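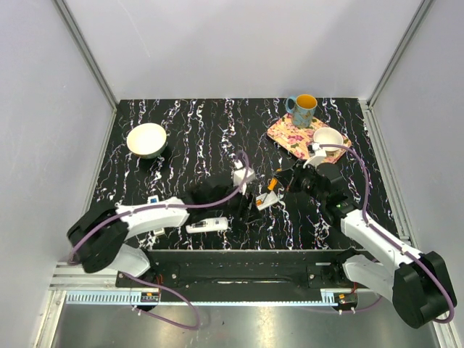 チケット:ライブ盤のトラック間に無音が入る/曲順が崩れる
製品:Zeltero ライブラリ管理(Atovプレーヤー連携)
報告者:Jummai Afolabi
担当:Oluwaseun Okeke
状態:解決済み(一部保留)

■ 症状
ピアノトリオNicholasのライブ盤『Jummont』(全11曲、FLAC)をAtovで再生すると、曲の境目ごとに短い無音が入る。原盤は拍手とベースの導入部が途切れずにつながっており、CDの再生では発生しない。あわせて、2曲目の前に10曲目と11曲目が表示される。4月の更新前は両方とも正常だった。

■ 環境
サンプリング周波数44.1kHz、16bit。ネットワーク経由、有線接続。ライブラリ全体で約40枚、うちライブ盤は3枚。3枚とも無音が入る。スタジオ盤は曲間がもともと空いているため判別不能。

■ 対応記録
10:15 Okeke
ログを受領。再生バッファは既定値。曲の切り替え時に出力デバイスを一度閉じて開き直している記録あり。

10:40 Okeke
「音量の自動調整」の設定を確認依頼。アルバム単位ではなくトラック単位になっていると、曲ごとに処理が初期化される。

11:05 Afolabi
トラック単位になっていた。変更した覚えはない。アルバム単位に変更し、再起動後も3曲目と4曲目の間で無音が残る。以前より短い。

11:30 Okeke
クロスフェードを「0秒」から「無効」に変更してください。更新後の版では、0秒の指定でもフェード処理が有効になる。変更後はキャッシュを削除し、アルバムを再スキャンのこと。

13:20 Afolabi
無音は解消。ベースソロから次の曲への入りも正常。ほかの2枚も問題なし。曲順は直っていない。

13:50 Okeke
タグを確認。トラック番号が「1」「10」「11」「2」の順で文字列として扱われている。ディスク番号の欄が空白であることが条件と思われる。全曲に「1」を入力して再スキャンを依頼。

14:25 Afolabi
入力後、曲順は正常。ただし演奏者欄のベース奏者とドラム奏者が消え、ピアニストのみ表示される。元のファイルのタグには3人とも残っている。

15:00 Okeke
当方でも再現。演奏者欄が複数行の場合、再スキャン時に先頭行のみ読み込まれる。スキャンの進捗は100%と表示され、エラーは出ない。別件として開発に回付。暫定策は、演奏者名をセミコロン区切りで1行にまとめること。

■ 結果
無音:設定変更で解消
曲順:ディスク番号の入力で解消
演奏者欄:修正待ち

コメント(3)

tk_bass
同じ現象でした。クロスフェードの「無効」は詳細設定を開かないと出てきません。

水曜盤
セミコロン区切りにしたら、一覧で3人が1人の演奏者として表示されます。検索では個別に出ます。

rimshot
MP3では設定を変えても無音が残ります。エンコーダーの遅延情報がないファイルは対象外でしょうか。

関連する記録
・ボーナストラックが別アルバムに分かれる
・ジャケット画像が低解像度で表示される
・作曲者名で並べ替えると編曲者が混ざる
・2枚組ライブ盤の結合手順

お問い合わせ | 利用規約 | © Zeltero サポート | ページ上部へ戻る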